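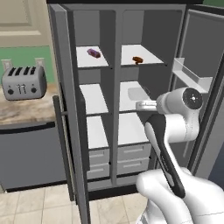 Rendering: gray refrigerator with both doors open, white shelves inside.

To: Members of the Letstead Food and Drink Society list
From: Karlijn Baert, Tastings Secretary
Subject: Re: Cold coffee and dessert evening, arrangements and open points

Dear members,

Thank you to all who replied to the first notice. I am answering Mr. Coppens's message on the list, as several of you have written to me privately with the same questions. His message is quoted at the end for those who did not receive it.

Regarding the venue, the evening will be held in the upper room at Geerts, as it was for the cheese program. The management has confirmed the room until closing and will supply glassware, small plates and water. Members are asked to use the side entrance. The elevator is in service again, and any member who needs it should let the front desk know on arrival.

Regarding the coffee, the program will consist of two parts. The first part is a comparison of cold brew steeped overnight with coffee brewed hot and poured directly over ice. Both will be made from the same beans, a washed Ethiopian lot from Arnow, ground on the same machine. Mr. Coppens asked whether the hot coffee would be diluted by the ice to the point of making the comparison unfair. The recipe has been adjusted so that part of the brewing water is replaced by ice, and the strength in the glass should be close. Members who wish to repeat the comparison at home may request the recipe sheet from me.

The second part covers coffee served with milk and sugar. Mrs. Van Leeuwen will present a chicory blend and a version sweetened with dark brown sugar syrup. Oat milk will be available along with whole milk. Please state any allergy on your reply form, including allergies you have reported for earlier evenings. We do not carry this information over from one event to the next.

Regarding the desserts, the bakery order has been changed. The original notice listed lemon tarts and almond cake. The almond cake has been withdrawn at the request of members with nut allergies, and it will be replaced by a plain buttermilk cake and a tray of small filled cupcakes. Mr. Lambrechts has tasted both and reports that the vanilla custard filling stands up well to strong coffee, while the raspberry is rather sharp beside it. The raspberry will be served with the milk drinks for that reason.

The fee remains as announced for members. Each member may bring 2 guests, and guests pay the guest rate. The room holds 100 people seated, and places will be given in the order in which reply forms are received. Guests' names must be given in full. We were unable to seat several unnamed guests at the last event and would prefer to avoid a repetition.

Several members asked about decaffeinated coffee. We will offer one decaffeinated cold brew, prepared from beans supplied by Minex. It will be poured on request at the table nearest the windows and is not part of the formal comparison. Tea will not be served.

On the matter of tasting notes, Ms. Declercq has shortened the score sheet. It now asks for comments on aroma, sweetness, body and finish, with a space for remarks on the pairing. Numerical scores have been dropped. Completed sheets should be left on your table at the end of the evening, and a summary will be sent to this list.

Members wishing to withdraw may do so without charge up to 6 days before the event. After that date the fee cannot be returned, although a place may be transferred to another member if I am informed in writing.

With kind regards,

Karlijn Baert
Tastings Secretary
Letstead Food and Drink Society
April 2022

Bart Coppens wrote:

> Dear Ms. Baert,
>
> I have received the notice of the coffee evening and
> would be grateful for clarification on the following.
>
> The notice does not say where the event will be held. Is
> it again at Geerts, and is the elevator working?
>
> I would also question the comparison as described. Coffee
> poured hot over ice will be weaker than cold brew unless
> the recipe allows for the melting. At home I find the
> difference considerable.
>
> My wife does not take caffeine in the evening. Will there
> be something suitable for her? She would also like to know
> whether the almond cake can be kept apart from the tarts,
> as her sister, who would attend as our guest, cannot eat
> nuts.
>
> Yours sincerely,
> Bart Coppens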